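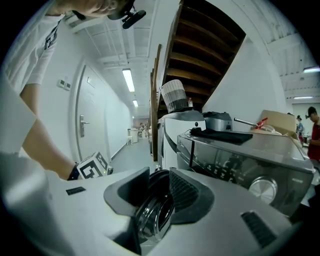 Plonness, January 6, 2018

Up at five, dark, wind gone round to the north at last. Porridge standing up. Torch batteries flat again so used the bike light. Must buy batteries. Have written "must buy batteries" on three pages of this book already.

Down to the slip by half past. Tide well out, weed stiff with frost, and the whole of the bay making that noise, the low chattering the eiders do before it's light. Couldn't see one of them. Stood and listened till my feet went.

First seal at the Bellamy end, a weaner, fat as a bolster, asleep on the shingle with its flippers folded. Fine. Left it. Second one not fine. Up against the sea wall, thin round the neck, skin loose, one eye gummed shut and a cut along the hind flipper, old I think, greenish. Didn't hiss when I came near and they ought to hiss. Rang the centre. Answerphone. Rang the other number. They said keep the dogs off and wait, van coming from Skandham, ferry permitting.

So waited. Two hours. Sat on a fish box with my back to the wind and turned away the dog walkers one by one. Most very good about it. One man wanted to put it back in the water, they always want to put it back in the water. Told him it had come out of the water on purpose. He said it looked sad. Well it did look sad. Seals have that face. The fat one looked sad too and there was nothing the matter with it.

Wrote up the log while I sat, pencil because the pen froze. Grey, female I think, not moulted clean, still some white coat behind the flippers which makes her a late one. October is when they start on the skerries here and most are long gone off by New Year. No tag. Breathing a bit quick, some wet in it. Didn't like the wet in it. Lungworm if it's anything like last winter, though that was commons not greys and I shouldnt be guessing.

Van came. Two of them, young, proper gloves, a lot quicker with the towel than I ever am. Over the head, straddle, tuck the flippers, into the crate. She woke up for that all right and got one of them on the boot. Good sign they said. I held the crate door and then the other end of the crate up the steps, and my back is telling me about it now. They weighed her on the tailgate but I was looking for my glove and missed the number. Will ring Monday and ask.

Home. Toast. Fell asleep in the chair with my hat on. Woke at noon with a crick.

Afternoon, the count, first proper one of the year. Meant to start at one and started at ten to two, so lost the best light. From the old lookout, telescope on the wall because the tripod leg has gone again (tape won't hold it in the cold, try a jubilee clip). Sea lumpy past the point but flat as a plate inside.

Eider 715. Did it twice and got the same both times, which never happens, so I don't quite trust it. Biggest raft off the Lokovstead rocks where the mussels are, the drakes all throwing their heads back and crooning, in January, silly things. Didn't see the king eider that was meant to be with them in the autumn. Looked at every last one until my eye ran.

Long-tailed duck, 2. Both far out, diving the second I got them in focus. Last winter you could have a couple of dozen off there on a quiet day. Don't know what to make of it. Could be they're all round the other side out of the swell.

Purple sandpipers on the end of the pier where they always are, in among the weed, didn't care about me at all. Turnstones with them eating a chip. Redshank shouting at everything. One great northern diver, close, lovely thing, came up with a crab and spent ages shaking the legs off before it went down. Watched that much longer than I should have.

No otter. Spraint on the flat stone by the burn, fresh, jasmine and fish, so it's about. Prints in the frost going up under the road bridge and I followed them as far as the culvert and then thought about my back and didn't.

The forms. There's a new one for the seals, four pages, and it wants the wind in knots and the state of the animal on a scale, and no box for what you'd really like to put. Filled it in at the kitchen table with the heater on my shins. Spelt laceration three ways. The grant for the boat is stuck, letter says it's 200 short on our side and nothing goes through until that's found, so the skerries won't get looked at this month either unless somebody gives me a lift out with the creels. Will ask. Will take a bottle.

Keep thinking about her in the crate. The way she went quiet when they put the cover over. They'll tube her tonight, fish soup and fluids, and if she gets through till Monday she'll probably do. Probably. Last year's two went either way and I got much too fond of the one that didn't.

Cold tonight, stars right down to the water. Went out for coal and could hear the eiders again from the back step, all the way up here. Shutting the hens in took twenty minutes, the speckled one up the elder tree as ususal.

Lookout again tomorrow if it stays flat. Check the Bellamy weaner first thing. Hat, flask, jubilee clip. Batteries.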